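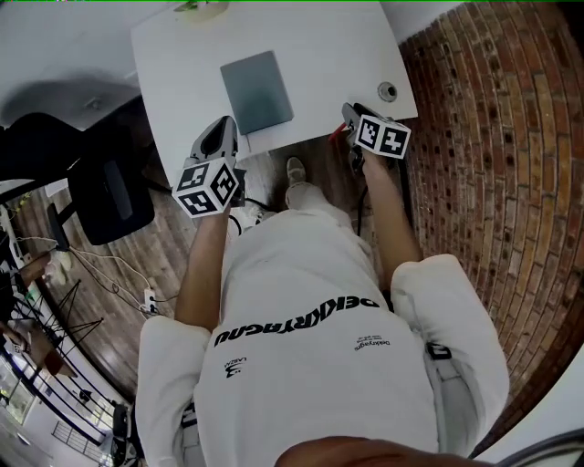 Cable grommet (furniture)

A cable grommet, also called a desk grommet or wire grommet, is a fitting that lines a hole in a work surface so that cords can pass through it. The term is often used for the hole and the fitting together. Grommets are found on office desks, computer tables, counters and conference tables.

Construction

The usual grommet has two parts: a sleeve, which sits inside the hole, and a cap, which rests in the sleeve and can be lifted out. A flange at the top of the sleeve covers the cut edge of the board. The cap has a notch on one side for cords. In many designs it turns, so that the notch can be closed when no cord is in use.

Most sleeves are molded from plastic. Metal sleeves are made for solid wood tops and for public counters, where wear is heavier. Some flexible types use a ring of bristles in place of a cap.

Shape and size

Round grommets are the most common, as the hole can be cut with an ordinary hole saw. Rectangular grommets take larger plugs but need a jigsaw or router. Size is normally given as the diameter of the hole, not of the flange. A sleeve that is too small for its hole will drop through or rattle, and one that is too large may split the board when forced.

Position

Grommets are generally set near the rear edge or in a rear corner, clear of the area used for writing. On a desk placed with one end to a wall, a hole on the wall side keeps cords away from the open side. The cutter must clear any rail, drawer runner or leg bracket under the top. The Dernon 600, a plain white desk sold in Mendosville, has a single hole near the right edge; the later Dernon 523 has one at each end.

Installation

The center of the hole is marked on the upper face and a pilot hole is drilled straight through. The main cut is started from above and finished from below, which limits chipping of the surface. On particleboard, the raw edge is sealed before the sleeve is pressed in. Glue is seldom needed.

Maintenance

Dust collects under the cap and in the notch. The cap is removed, washed in warm water and dried before it is put back. Cracked sleeves are replaced whole.

See also

Cable tray
Desk
Hole saw
Power strip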